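Shared workshop in Drarnton tries clear containers to keep tables tidy

Sun 23 August

A shared workshop in Drarnton has changed the way its tables are cleared at the end of the day, after members complained that small scraps and wrappers were being left on the wood overnight.

The building on Birnberg Street is run by Dinevix, which rents table space to people who build and repair things. It has 80 members, and most of them use the long tables under the light bars at one time or another. Until the spring there was one large trash can by the door, and it was a long walk from the far end of the room.

Since May, clear plastic containers have stood on the tables themselves. Crumpled wrappers and other light trash go into them during the day, and whoever uses the table last empties them.
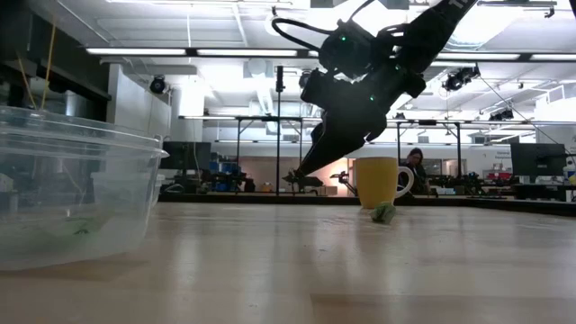
Hélène Campbell, who manages the space for Dinevix, said the containers had to be clear. The first ones she tried were gray tubs with lids, and people put screws, pens and one set of keys in them by mistake. "With a clear one you can see what is in there before you tip it out," she said.

The containers came from Bélanger, a kitchen supply store two blocks away, and cost the workshop $280 in all. Members were not charged extra.

Mugs are a separate matter. Under the old rules no drinks were allowed past the kitchen door. Members may now bring a mug to the table, as long as it stands toward the far side, away from the work, and goes back to the kitchen when they leave. A mug found on a table after closing is washed and put on the shelf by the sink - the owner can pick it up there.

Laurier Gill, a member who repairs radios, said he was against the change at first. He thought the containers would take up room and get knocked over. He still moves his to the left edge of the table before he starts, and he would like a smaller size for the narrow tables near the window.

The evening cleanup used to take more than 60 minutes, according to Campbell, and was done by whoever happened to be there. It is now split by table. The wood is wiped with a damp cloth and then a dry one - spray polish is no longer used, as it left streaks.

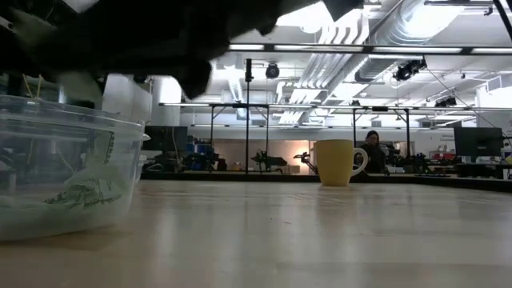
Can food go in the containers on the tables?

Food scraps go in the kitchen bin, which is emptied every night. The table containers are for dry, light trash such as paper and wrappers.

Members who want a container for a table that does not have one can ask at the front desk. The workshop has 2 spares, and Campbell said she would order more in the fall if they are needed.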